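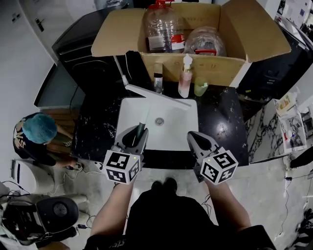
洗面台の奥には、瓶と段ボール箱。

階段の下の洗面台を磨くのは、土曜のわたしの役目だ。役目というか、まあ、じゃんけんで負け続けてるだけなんだけど。

箱は一月からずっとあそこにある。大家のマールティンシュさんが「そのうち取りに来る」と言って置いていったきり。中身は大きな透明のボトルで、赤いふたと取っ手がついている。フリルベルグの泉の水を汲むための容れ物らしい。700段の石段をのぼった先に湧いてるって、いや、絶対盛ってるでしょ!

で、わたしはいつも箱には触らず、手前から始める。黒い天板は白い筋がきれいなんだけど、水の跡がほんとに目立つ。ピンクのポンプの石けんをどかして、拭いて、また戻して。それから緑の柄の水切りワイパーの出番だ。
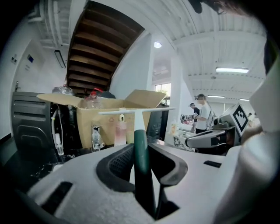

これをすーっと引くときの音が好きで、つい何度もやってしまう(隣の部屋のライムテさんには「鳥が鳴いてるのかと思った」と言われた。どんな鳥だ)。

そのライムテさんが、先週ふいに言ったのだ。「あの箱ね、取りに来ないわよ。あの人、石段の2段目で膝をやったんだから」

ええっ、と声が出た。700段のうちの、2段目。

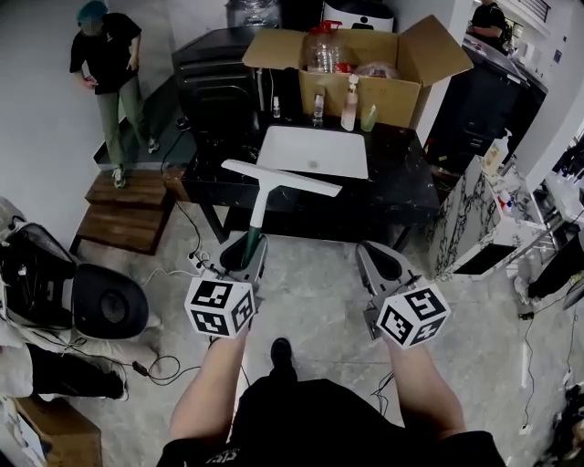

それを聞いてから、箱の見え方がちょっと変わってしまった。邪魔だなあと思っていたのに、今日はふたのほこりまで拭いている。赤いふたって、拭くとけっこういい色なんですよ。

夕方、マールティンシュさんに電話をかけた。

「あの、水、わたしが汲んできましょうか」

しばらく黙ってから、彼は言った。

「石段は、1693段あるよ」

増えてるじゃないか。

とりあえず靴ひもを結びなおして、ボトルを箱から出した。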